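Search this site
Search

A Numbering System for the Basden Family Papers

August 2022
By Oliwia Żak

When my great-aunt's estate was settled, the papers of the Basden family passed to me in 18 boxes of different sizes. They had been stored in a spare bedroom, and before that in an attic, and before that I do not know where. The collection contains about 600 items. Most are letters, receipts, funeral cards, school certificates and photographs. A smaller part consists of notes made by earlier family researchers, several of whom did not sign their work.

This post records the system I adopted for numbering the papers. Relatives have asked for copies, and a few have asked why the numbers on those copies do not follow the order of the family tree. I would like the explanation to be available in one place.

My first attempt followed the tree. Each ancestor was given a number in the usual way, with the father's number double that of the child and the mother's number one higher. Each document was then numbered under the ancestor it concerned. A letter from my great-grandmother received her number, a period, and a running number of its own. I worked in this manner through the first four boxes and was satisfied with the result.

The difficulty appeared in the fifth box, which held a bundle of letters sent from Villanueva. Until then I had taken the writer to be my great-grandfather's brother. One of the letters mentions "our uncle in Prirkatov" and lists that uncle's children by name, and the names do not match any branch of the family as I had drawn it. They do match a baptismal register I had copied years ago and set aside. The writer was a cousin. Every number I had assigned to that bundle was therefore wrong, and so were the numbers of eleven other documents that referred to it.

I considered correcting the numbers and decided against it. Some of the copies had already been mailed. If a relative in another state holds a page marked with the old number, and my own list shows a different one, neither of us can be sure that we are speaking of the same page.

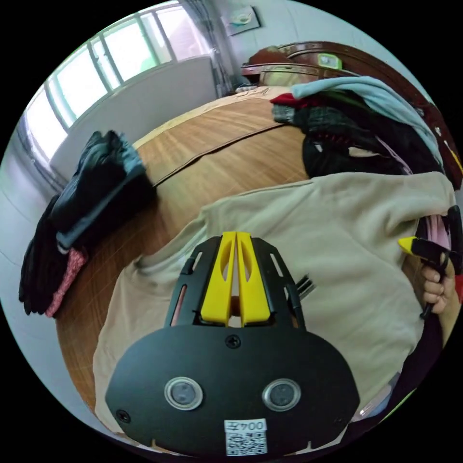
The numbers I use now carry no genealogical meaning at all. Each item receives the next available number when it comes out of its box, and it keeps that number permanently, whatever I may later learn about the person who wrote it. Numbers are written in soft pencil on the back, at the lower right corner, and never on the face of a photograph. Where an item proves to have a part that was overlooked, such as an enclosure stuck inside an envelope, the part takes the parent number followed by a letter. The little white sticker reading 004Z above the QR code, on the black face plate, has the same general form: leading zeros, a number, one letter at the end. I settled on four digits in place of three, and I begin the letters at A. I have not used QR codes, as most of the relatives who receive copies prefer paper, and a code cannot be read aloud over the telephone.

Leading zeros deserve a short comment. Without them, a computer will often sort item 10 ahead of item 2, and a printed list becomes difficult to follow. I was slow to accept this and had to rename a large number of scanned files as a result. Anyone who is beginning a similar project should decide on the number of digits before scanning anything.

Provenance

The order in which the papers were found is itself evidence. My great-aunt kept certain letters together with a ribbon, and although the ribbon has no monetary or sentimental value to anyone now living, the fact that those letters were together tells us that she regarded them as belonging together. Before I removed anything from a box, I wrote down the sequence of its contents from front to back. That list is kept with the box. If I had sorted the papers by person or by date first, as I was strongly tempted to do, the arrangement would have been lost.

This proved useful with the Villanueva letters. There are 105 of them in all, and fewer than half are dated. Several give only the month, and November appears so often that it is no help. By comparing their position in the bundle with the dated letters on either side, I was able to place most of the undated ones within a year or two. I have marked these dates with a question mark in the catalog. They should not be cited without it.

The catalog

The catalog is kept in Stemum, which I chose because it allows one document to be attached to any number of people and allows that link to be removed without changing the document's own record. Other programs may do the same. A plain spreadsheet would also be adequate, and I keep an exported copy in that form in case the program should cease to be available.

Each record has the following fields:

Item number
Box and position
Type of item
Date as written
Date as estimated
Place as written
Writer, if signed
Persons mentioned
Condition
Copies sent, and to whom

I keep the date as written apart from the date as estimated. In my earlier notes the two were mixed, and I can no longer tell which of the dates I read from a page and which I worked out for myself. The same applies to places. Prirkatov is spelled five different ways in these papers. I record each spelling exactly as it stands and do not correct it in the "as written" field, even when the writer plainly made an error. The spelling may indicate which language the writer had learned to write in, and in one case it helped me to separate two men with the same first name.

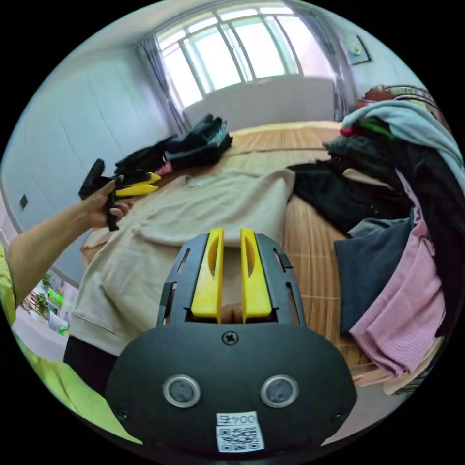
The field for copies sent was added at the suggestion of Lahcen Bennani, whose mother was a Basden and who has been researching the Villanueva side for longer than I have. He had received two versions of the same transcription from me, one with a line missing, and asked which was to be relied upon. I was unable to answer him with confidence. Every transcription now bears the item number and a version number at the foot of the page, and the catalog shows who holds which version. When a correction is made, I write to everyone on that line.

Mr. Bennani has since adopted the same system for his own papers, with the letter V before each number so that his items and mine cannot be confused. I would encourage any other relatives with papers to choose a different prefix and inform us of it. The letters B and V are taken.

Unidentified photographs

There remain 29 photographs in which I cannot identify any of the persons. They are numbered in the ordinary sequence and have not been set apart in a box of their own, although I keep a separate list of their numbers. Two were identified last winter by a cousin who recognized a porch. Both identifications have been entered with her name and the reason she gave. I have been careful to do this, since the earlier researchers in our family did not, and their captions have caused a considerable amount of trouble. One photograph is labeled in three different hands with three different names.

I do not erase an old caption, even a mistaken one. It is transcribed into the catalog, the hand is noted where I can recognize it, and my own view is entered in a separate note. A later researcher may have information that shows the first caption was right after all.

Materials

Several readers have asked about supplies. Letters are unfolded, where the paper allows it, and placed in acid-free folders. Photographs are kept in individual sleeves. I removed paper clips and rubber bands from all items, with the exception of one group of receipts in which the clip has rusted into the paper. That group has been left alone until I can obtain advice. Adhesive labels are not used on any original. The folder may have a label, the box may have a label, and the paper itself has only the pencil number.

Scans are made at a resolution sufficient for a full-size print, front and back, including backs that are blank. The file name is the item number followed by F or B. I have been asked whether it is necessary to scan a blank back. A faint pencil note was found on one that I had passed over, and I have scanned them all from that point forward.

Requests for copies

Relatives may request copies by item number, by person or by place. Requests by number are filled most quickly. Please allow several weeks for the others, and please state which spelling of a place name you have been using. The letters that mention living persons are being held back for the present, and I will write to those concerned before any of them are shared.

The next boxes to be cataloged are the two containing school certificates and the one containing the accounts of the Prirkatov property, which are written in a hand I find very difficult. If any member of the family is able to read the older script and would be willing to look at a few pages, I would be glad to send them.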